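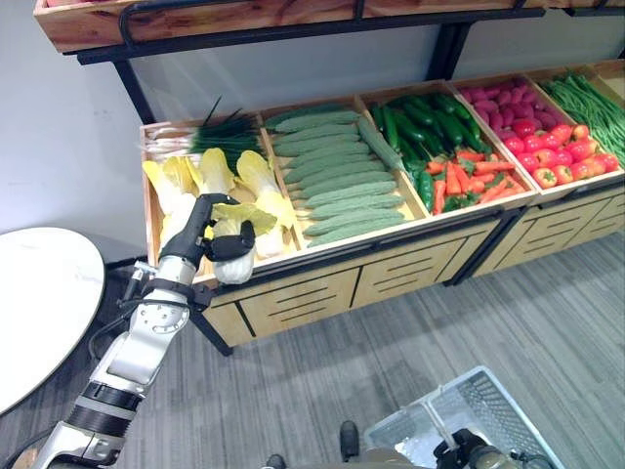 Tetteh Set-Up Guide
Section 6: Produce Picking

Welcome to the section most people flip to first. If you have worked through Sections 1 to 5, your Tetteh unit can stand, move between saved positions, and open and close both hands when you ask it to. Now comes a real chore, picking vegetables from a display and putting them in a shopping basket, and it is a fair test of how far machines have come with this sort of work.

We would like to set your expectations kindly before you begin. Can a robot do the shopping yet? Some of it, slowly, with a person close by. A cabbage is a friendly object: big, light for its size, and forgiving of a firm hand. A single green bean out of a heap is another matter, and we have watched very clever machines come away with either nothing or a fistful. This guide starts you on the easy end and lets you decide how far along to go.

6.1 Before you start

You will need a display with open bins, one basket with a firm rim, fresh vegetables, and the stop control on its wrist strap. Please wear the strap. It is tempting to set it down on a table "just for a minute" while you tidy the bins, and that is exactly when you will want it.

1. Check that the battery reads 80 or higher. The unit will run on less, but the arms get slower when lifting, and you may spend your afternoon blaming the grip settings.

2. Clear the floor in front of the display. Carpet tiles are fine as long as none of the corners have lifted.

3. Walk the unit to its working position, facing the bins, and save it as "Display 1."

4. Turn the room lights on and leave them as they are. Changing the light halfway through is the most common reason for a missed reach.

CAUTION: Keep your own hands out of the bins while the arms are live. If a vegetable rolls somewhere awkward, press stop, wait for the steady tone, and then move it yourself.

6.2 Teaching the first lift

Start with napa cabbage if your shop carries it. A small head is best, laid on its side with the leafy end within easy reach.

1. Open the Tasks menu and choose Pick, then Single Item.

2. Select "Leafy, large" from the produce list. This sets the grip force to 95, a comfortable place to begin. You can go down from there in small steps if you see bruised leaves.

3. Press Preview. The arm will reach toward the item and stop short of touching it. Take your time looking at this from the side as well as from the front, and make sure the fingers will clear the bin divider.

4. If you are happy, press Continue. The hand should close on the cabbage and lift it clear of the bin before it moves sideways.

5. Let it hold for a slow count of five. If the cabbage slips, lower the arm, open the hand, and move the grip point closer to the middle of the head.

NOTE: Loose outer leaves come away in the fingers, and then the hand believes it is holding a cabbage when it is really holding a salad. Peel the floppy ones off beforehand.

Nivaldo Frota, who wrote the first version of this section, ran 376 practice lifts in March at our Nimholm workshop, and his advice was to repeat the same lift until you are thoroughly bored with it. We still think that is good advice – the boring lifts are the ones you can trust when customers are nearby.

6.3 Setting the basket position

The basket is handled separately from the bins, and it deserves a little patience. One hand steadies it while the other does the picking, so the unit needs to know where the rim is.

1. Place the basket on the side of the hand that will hold it.

2. Choose Basket, then Find Rim. Guide the hand down gently until the fingers are over the edge.

3. Press Close. The hand should take the rim and leave the handle free.

4. Lift the basket a little, set it back down, and save. 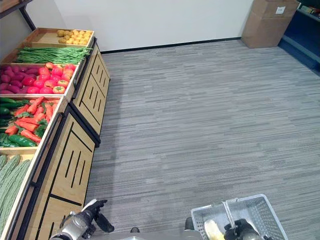 Figure 6-2. Right gripper on the basket rim, left gripper forward, display to the left.

5. Run one full cycle with the speed set to Slow. Watch the release most of all. The picking hand should be well inside the basket before it opens, or you will be chasing tomatoes across the floor.

CAUTION: Never hang the basket from the wrist. The joint is not meant to carry a swinging load, and damage of this kind is not covered by the warranty.

6.4 Moving on to harder produce

Once cabbages feel routine, work through the list below at whatever pace suits you. We have put them in the order that most owners find comfortable.

Sweet potatoes and bitter melons: Good second choices. They are long enough to hold across the middle. Set "Firm, long."

Cucumbers and carrots: Fine one at a time. If your display keeps them in the same crate, leave a gap between the two, as the unit can mistake a carrot top for a separate item.

Bell peppers and tomatoes: Lower the grip force before the first try, and use fruit you were planning to cook anyway.

Small potatoes and radishes: The hand can manage them, but expect to help. They roll.

Green beans: Not supported in Single Item mode. The Handful setting will pick up some beans, and the amount will differ every time. Please do not use it where weight matters.

6.5 If something goes wrong

The hand closes on air: Run Preview again and check that the unit has not shifted from Display 1.

The arm stops above the bin: It has probably seen the upper shelf as too close. Step the unit back a touch and save the position again.

The basket tips: Grip the rim nearer the center of the long side.

The count on the screen does not match the basket: Press Clear Task and start over. The counter resets itself at 100.

Continue to Section 7, Putting Items Back, which uses the positions you saved in 6.2 and 6.3.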